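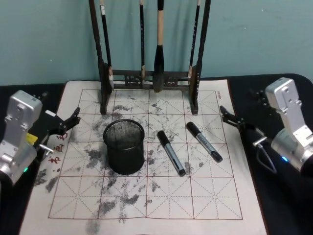
My calligraphy corner! Brushes up on the rack, water sheet well smudged, markers out.

A few people asked about the setup after my last post, so this is a thread on brush racks, water sheets and why I'm so happy with a piece of furniture that only holds brushes.

First, the sheet. It's a water-writing sheet with the rice-character grid, so every square has a cross and two diagonals in dashes. You dip your brush in plain water, write, the stroke goes dark, and then it fades and you write over it again. I love this thing.

The grid is the best teacher I've had, apart from my real one. I used to write characters that slid downhill to the right like they were leaving the party. With the center lines I can see it happening on stroke two and fix it on stroke three.

Start with the strokes that cross the middle. If your long horizontal sits on the center line where the model has it, the rest of the character has somewhere to live. If it's too high you'll be squashing everything under it, and squashed bottoms are my specialty.

Now the smudges. New sheets are so clean and mine is very much past that. Leftover ink in a brush will leave gray on a water sheet and it stays there. I minded for maybe a week. Now I kind of like the clouds, and I can still see the red lines fine.

If you want yours to stay nice, keep one brush for water only and never let it meet ink. I know this rule. I have explained this rule to other people, with confidence.

135 likes · 22 replies

OK, the rack! Dark wood, turned posts, a carved bit between the posts at the bottom, and curly carved ends on the top bar that I have decided are dragons. My sister says clouds. We have not settled it.

I looked at plain ones first. There was a very sensible one at Fleury, the stationery place in Standwood, with straight posts and no carving at all, and I stood in front of it being a grown-up for ages. Then I went home and kept thinking about dragons.

Before the rack my brushes lived in a jar, tips up. Please don't do that with damp brushes. Water runs down into the base of the hair where the glue is, and after enough of that the hair starts coming out in your strokes. I lost a really good medium brush that way in July and I'm still a bit sad about it.

Hanging is so much better. Rinse, squeeze gently from the top of the hair down, shape the tip with your fingers, hang it by its loop, walk away. The point looks after itself.
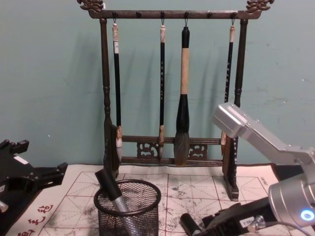 How many pegs do you need on a brush rack?

Six is plenty for most people. A small, a medium and a large brush get used every session, and a free peg or two makes it easier to take one down without knocking the next one.

My lineup right now is three slim black-handled ones and one big chunky one with a pale middle to the handle. The slim ones are for regular practice. The big one is for when I've had a long day and want to make one enormous character and feel powerful.

The big brush took me the longest to like. It holds so much water that for the first few tries I was basically mopping. The trick my teacher Sverre Engebretsen gave me was to load it fully, then press it out against the side of the bowl until it feels like I've wasted all that water. That's when it's ready.

He also has me hold it way further up than I want to. My hand always wants to creep down toward the hair, like I'm holding a pen. Up high you have to move your whole arm, and the stroke gets this lovely slow weight to it. Wobbly at first! Then less wobbly!

For small brushes I do let my wrist rest a little. Some people will tell you never, ever. I'm at a kitchen-chair-and-cup-of-tea level of calligraphy and my wrist is allowed to rest.

957 views · 18 reposts

Someone asked what I'm working on. I'm going through the Thousand Character Classic, which is exactly what it sounds like, 1,000 characters and no repeats. I am nowhere near the end. I'm not even near the middle. It's so satisfying to have a next one always waiting, though.

My sessions are 90 minutes if the evening is free and ten if it isn't. The ten-minute ones count! Half the reason I leave the sheet and rack out is that I can fill a bowl with water and be writing before I've had time to talk myself out of it.

When I do switch to ink I use a bottled one called Okura, and I go through it slowly. I have an ink stick too, and grinding it is wonderful and smells great, but it's a weekend thing for me. On a weeknight it's water or it's nothing.

Paper is where I'm cheap. Practice paper gets used on both sides, then it goes under the next sheet as a blotter, then it wraps birthday presents. My nephew now thinks all presents come in paper covered with the same character over and over.

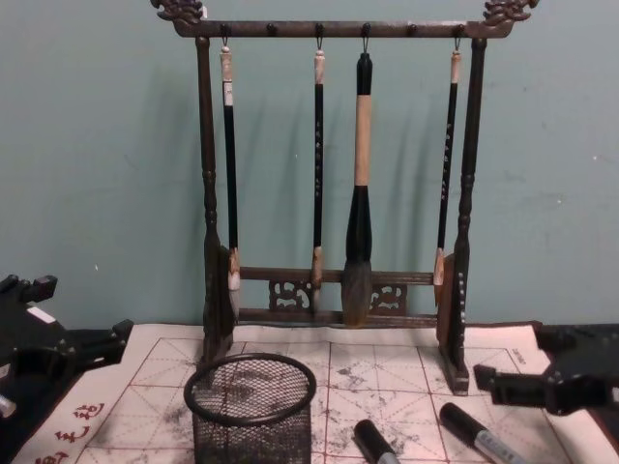
The thing I'd tell anyone hanging brushes for the first time is to leave a gap on either side of the fat one. Slim brushes can sit next to each other all day, but a big head needs air to dry through the middle, and if it's touching a neighbor they both end up with a flat side.

Also check the length before you buy a rack! Measure your longest brush with its loop, then compare it with the height under the top bar. You want the tip hanging free above the table. I measured mine without the loop the first time, like a fool, and very nearly ordered one that was too short.

Carved racks do collect dust in the scrolly bits. An old soft paintbrush gets it out. I do this maybe once a month with a podcast on and I look forward to it way more than is reasonable.

New brushes come stiff with a starchy glue, by the way. Soak the hair in cool water and work it loose with your fingers, and be patient with it. My first one I thought was just a bad brush. I wrote with it stiff for days. It was like writing with a chopstick.

And if a tip has gone splayed, don't toss it right away. Wet it, shape it, let it hang overnight, then do it again. I've gotten two back that way. They won't be your finest-point brushes again but they're great for thick, rough strokes.

Next on my list is a proper brush rest, so I have somewhere to put one down mid-character besides the rim of my bowl. Zetska has a little ceramic one shaped like five mountain peaks and I've had the page open for days. If anyone has it, tell me if the big brush stays put on it or rolls off!

Going to go do one more row before dinner - still fighting with the dot strokes, they all come out looking like tadpoles. Show me your racks, please, jars too, I won't yell.

41 comments
Filed under: Hobbies, Handwriting & Calligraphy
Last updated 2024-02-29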